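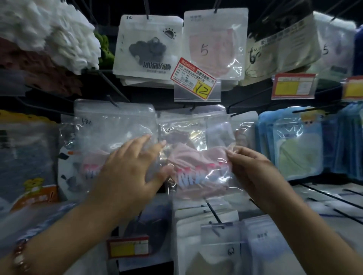
Small Goods on Hooks: keeping a peg wall you can shop with your eyes
Speaker notes, Sunday afternoon session, 26 minutes plus questions

Opening

Good afternoon, everybody, and thank you for coming back after lunch, I know the sun is out. (Wait for the door to close.) I have been hanging socks on walls for most of my working life, first at the Ogunleye shop and then for the Werka stores, and I still get a silly amount of pleasure from a peg wall that has been done well. So if I get carried away, somebody wave at me.

Ask the room: who here sells socks, sleeves, underwear, hair things, anything soft in a thin bag? Hands up. Good, you are my people.

The bag is the shelf

Start with the clear bag. Soft goods in clear plastic sell themselves on color and trim, so the fold matters more than the bag does. If there is a stripe at the cuff, the stripe goes along the bottom where the eye lands, and it goes the same way in every single bag on that hook. Pale pink with a red, white and blue band is lovely when the bands line up across two neighboring hooks, and it looks like a laundry pile when they don't.

Crinkly plastic under store lights throws glare. You will never get rid of it altogether. What helps is smoothing the front of the bag flat with your hand as you hang it, and facing the wall from where the customer stands, a good step back — we all do our tidying with our noses six inches from the hooks and then wonder why it looks different from the aisle.

Watch what people do with their hands, too. They hold the front flat with one hand and pinch the edge with the other, feeling for thickness. Let them! Leave enough room between hooks for two hands to get in without knocking the neighbors down.

Prices in marker

I am going to defend the handwritten price. A 5元 in dark marker near the top of the bag is quick, it costs next to nothing, and it travels with the bag when the bag ends up on the wrong hook (and it will). Two requests, though. Put it in the same corner every time, and write it large enough to read at arm's length. A big plain 5 across the front of a frosted pouch can be read from much farther off, but check that you haven't written over the little window, if there is one, where the garment shows.

Printed pouches go up top

White pouches with a printed front, the sun-protection kind for instance, with 冰凉防晒 in bold black, belong on the upper row. They are bigger, the lettering carries, and they give the wall a heading. The small clear bags go underneath, at hand height, where people can touch them.

At the Idamby branch we had it upside down for a whole August. We had 400 pouches at the bottom, with their fronts facing everyone's shins, and I walked past them every morning with my coffee and never saw it.

The Sunday reset

(Slow down here, people like to write this part down.)

Take one hook at a time, everything off, wipe the hook, everything back on with the oldest stock in front. Pull any bag with a split seal and put it in the rebag tray. Seven hooks, then stretch your back. The Diltex warehouse store has 1,868 bags on its long wall and they get around it in a week this way, a stretch each evening before closing.

Questions

If it's quiet, ask who uses double hooks and let them argue. Sample bags are on the side table, please handle them, and leave the markers for the next group.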